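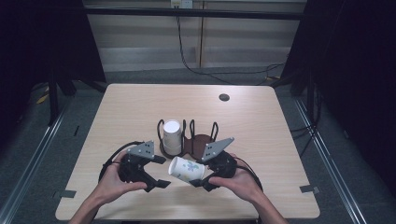

Before you plug in your Skandeleck desk lamp for the first time, take a little while to choose where it will live, because a good spot now saves a lot of fiddling later on. The Skandeleck likes a firm, level surface with some room to spare. A light wooden tabletop with a pale, fine grain suits it very well, though a tabletop that pale does bounce a fair amount of light back up at you, so you may want to start with the brightness turned low and work your way up.

4.1 Attaching the arm

1. Set the base down where you want it, with the Pridinden name facing you.
2. Lower the arm into the socket until you feel it click. It should go in easily - if it doesn't, lift it out, give it a quarter turn and try again.
3. Tighten the collar by hand. Please don't use pliers, however tempting it may be.
4. Run the power cord through the clip at the back of the base and leave a little slack.

Note: The arm will feel stiff for the first 14 days or so of everyday use. It loosens up nicely after that.

4.2 First light

1. Plug the adapter into the wall, then into the lamp.
2. Press the dimmer once for low light, and hold it for 2 seconds to step up.
3. Tilt the shade so the bulb is hidden from your eyes when you are sitting down.

Caution: Always unplug the lamp before you move the arm to another base. Keep the cord away from heaters and chair legs.

If the light flickers on the low setting, see page 383 of the full Pridinden handbook, or write to Danilo Saludo at our Samonte service desk. He is happy to help with older models too.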